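Call for participants: does anyone keep a food diary honestly?

Pullum is looking for 50 adults to write down everything they eat for 17 days. We have read plenty of diet studies and we don't believe most of them. People forget the handful of chips. They round down the wine. They eat better because someone is checking — and then a headline says tomatoes save your heart.
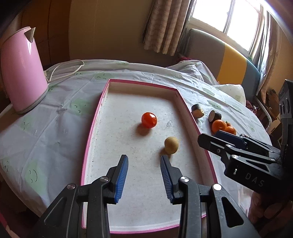
So we want to know how bad the record keeping is. You will fill in a paper diary and hand over your grocery receipts, and Geeta Shukla will compare the two. She won't tell you what to eat. She has no opinion on your breakfast.

You should be over 18, buy most of your own food, and live close enough to Zevbridge to come in for 2 short interviews. People on a diet plan are welcome. People who sell one are not.

Pay is $400, sent after the second interview. If you quit early you get a share of it for the days you finished. We make no promise that you will lose weight, feel better or learn anything useful about yourself.

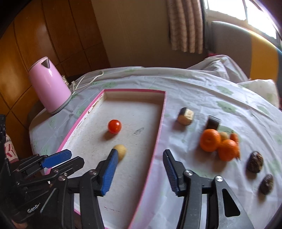 Do I have to write down snacks and single bites?
Everything counts, down to a grape off someone else's plate. If you miss something, add it later and mark it as late.

Snacks are where we expect the diaries to fall apart, so please don't tidy them up for us.

To apply, write to Ese Omoregie at the Pullum office in Zevbridge with your age and a phone number. Diaries start in October.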